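Illovar trims countertop kitchen set ahead of July deliveries

2018-06-16

Kitchenware supplier Illovar has revised the contents of its countertop starter set for furnished rentals, cutting the number of loose pieces and keeping a single heating appliance. Deliveries of the new version begin in July, the company said on its trade page.

The set is meant for studio units that have no built-in oven. It is planned around one stretch of counter, with the toaster oven placed at one end and tableware kept on the open side of the door. Earlier versions included a hot plate and a second rack of pans, both of which have been dropped. Landlords who already own the older set can order the new tableware alone under part number 2255.

Cups and bowls are now supplied in pale colors in place of plain white. Illovar said the change makes it easier to tell its pieces apart from items left behind by earlier tenants. The colander stays in the set – it was the piece most often reordered last year – and is packed with the plates and not with the cookware.

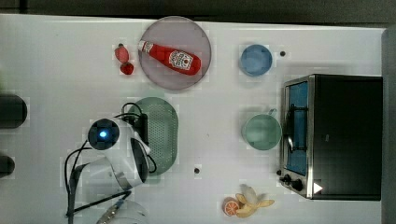
Toaster oven, green colander, mug, bowl and plate on a white tabletop.

Food and condiments are not part of the order. The packing list covers tableware, the colander, the oven and a printed care sheet. Orders ship in 2 cartons, one for the oven and one for everything else, and the tableware carton uses molded paper inserts made by Gumix. The inserts replace foam sheets, which had to be cut by hand at the warehouse.

The distributor Kowalczyk will handle orders from buildings with more than 11 units. Smaller buyers will continue to order from Illovar directly. A trial of the revised layout was run in 46 apartments at the Plillow residence, where the main request was for a longer oven cord. Illovar has not changed the cord for this version and advises placing the oven at the end of the counter nearest the outlet.

Replacement mugs and bowls can be ordered one at a time. The colander and the plates are sold separately only in trade packs.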